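Jenby Institute of Retail Studies
Introduction to Store Operations
Unit 6: Shelf Layout and Replenishment
Course tutor: Vasco Mendes
Last revised 2021-06-27

Purpose of this unit

Students should leave this unit able to read a shelf plan, explain why products are placed where they are, and prepare a replenishment schedule for a small store. The unit assumes that the reading on stock records from Unit 5 has been completed.

6.1 The shelf plan

A shelf plan is a drawing that assigns each product a position and a width on the shelf. The width given to a product is called its facing. A product with two facings shows two packages side by side to the customer, whatever the depth of stock behind them. Facings are set from sales records and reviewed when those records change. Stores that review only once a year, commonly in December, tend to carry the previous year's errors through the busiest weeks.

The plan is issued by the buying office and carried out by floor staff. Changes made on the floor must be reported back. In the Jellau case, discussed in the second lecture, the buying office worked for two seasons from plans that no longer matched any of the stores.

6.2 Vertical position

Goods placed between waist and eye level are easiest to see and to take. This space is usually given to products with a high margin or steady demand. Heavy goods belong on the lower tiers, both for the safety of customers and to keep the unit stable. Light goods that are bought in quantity may be placed high, provided that a person of average height can reach them without climbing.

Height rules differ by department. Children's goods are often placed lower than the general rule would suggest, and goods that must be asked for at a counter follow no customer height rule at all.

6.3 Rotation

Older stock is moved forward and newer stock is placed behind it. The rule applies to all dated goods and should be applied to undated goods as well, as packaging fades and designs are replaced. Rotation takes time, and schedules that leave no time for it will produce waste. The Pirmont exercise allows 60 minutes for a single aisle; students should state in their answer how much of this is given to rotation. 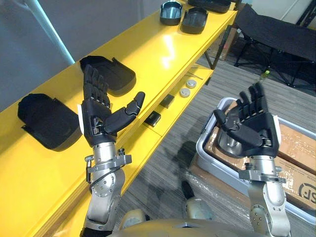 6.4 Scheduling replenishment

Replenishment may be done before opening, after closing or during trading hours. Work during trading hours blocks aisles and should be limited to fast-selling lines. The schedule should list the aisle, the start time, the person responsible and the source of the stock. Deliveries that arrive late are entered on a separate sheet and are not added to the main schedule.

Assigned work

Read the Rondonuwu case in the course reader and prepare a replenishment schedule for the 8 aisles shown on the store plan. Use the stock list of 1532 items supplied with the case. Submit the schedule with a one-page explanation of your choices. Group submissions are not accepted for this unit.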